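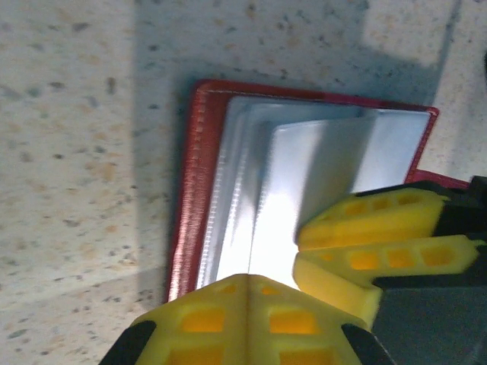
Fixing overload stops when a three-finger gripper turns plastic sleeve pages

If your arm stops halfway through a page turn in a display folder and the controller shows fault 3914, the gripper has hit its current limit while the fingers were still closing. We had this fault for most of April at the Pronamcombe shop, on a Troler arm with soft lattice fingers. Clearing the fault and running again works for a few pages, then it comes back.

The cause in our case was static between the sleeves. The gripper closed on one page, lifted it, and brought a second one up with it. The stack was then too stiff to bend, the fingers kept pushing down, and the limit tripped. One folder lost its binding strip before we understood this.

What you need

The folder that caused the fault
A second folder of the same type, in good shape
An anti-static cloth
A small screwdriver for the finger mounts
Access to the Bruvana job editor

Step 1. Make it safe

Press the stop button and wait for the status light to go solid. Do not pull the page out by hand while the fingers are powered. They look soft, but the mounts behind them are not, and there is enough room between two neighboring fingers to trap a fingertip. Switch the gripper to free mode, open the fingers by hand, and slide the folder out toward you. If the arm is low over the counter, raise it with the jog keys first.

Step 2. Check the fingers

Look at each finger from the side. Any torn rib in the lattice means the finger goes in the bin. Then check that all the fingers are seated squarely in their mounts. One of ours had worked loose and sat low, so it touched the page before the others did and pushed the sleeve sideways. Tighten the mount screws until they stop, and no further. Wipe the tips.

Step 3. Check the folder

Turn every page by hand. You are looking for sleeves that stick together, creases that run across a page, and tears near the bound edge. Wipe both sides of any sleeve that sticks. A creased sleeve can stay in, but put it on your list of pages to watch. A torn one should come out of the job.

Step 4. Change the settings

Open the page turn job in Bruvana and go to the contact section. Our old closing force was 3000 on the controller's own scale. We now run at 1072. Save the job under a new name so you can go back.

Next, find the pause after first lift and turn it on. With the pause on, the arm raises the page a little and holds it before it carries on, and a second sleeve usually drops away by itself. Ours usually does - on very dry days we still see doubles.

Do not raise the current limit to make the fault go away. We tried that first, and that is how the binding strip was lost.

Step 5. Test

Start with the good folder at low speed and turn 10 pages. Keep a hand near the stop button and out of the folder. If that passes, repeat with the folder that failed. Go back to normal speed only after both runs finish clean.

If the fault returns on the same page each time, the problem is that page. If it returns on different pages, go back to Step 2 and swap the fingers one at a time. Should it still trip with new fingers, check the cable at the wrist. The Hinojosa site had a pinched one that gave the same fault number.

Last updated September 28, 2024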